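# Gosling height-adjustable desk, after six months

I bought the Gosling in January to replace a fixed desk that was too high for me. It's the wide version with the light wood top. It cost $645, and delivery was included.

The box is heavy and you'll want a second person to get it up any stairs. Assembly took me most of an evening. The holes in the legs lined up, but two of the bolts for the crossbar were too short and I had to ask for replacements. Slamet Pangaribuan at customer support answered the next morning and the new bolts came within the week. I used clamps until then.

The motor is quiet enough to use during a call. It has four memory buttons and I use two of them. Going from sitting to standing is slow compared with the Kimix I had at my last job, which also cost a lot more. At full height there is some side-to-side wobble when I type hard. At sitting height I don't notice any.
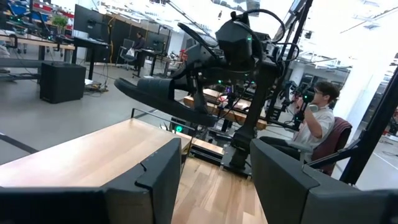
The finish has held up better than I expected. I put a hot mug on it most days without a coaster and there is no ring so far. Pencil comes off with a damp cloth. Permanent marker doesn't, and I have a short line near the back to prove it. The front edge is rounded a little, so it doesn't dig into your forearms.

Cable storage is the weak part. You get one thin plastic tray and a bag of ties. The tray sags under a normal power strip, so I took it off and screwed on a metal one from Zereck. That fits, but you need to drill your own holes, and the manual doesn't say how deep you can go. I stopped at half an inch.

The warranty is five years on the motor and two on everything else. You have to register within 30 days, and the card is in the same bag as the hex keys, so check before you throw that away.

I'd buy it again at this price. If you are tall and plan to stand most of the day, try one at full height first. Four stars.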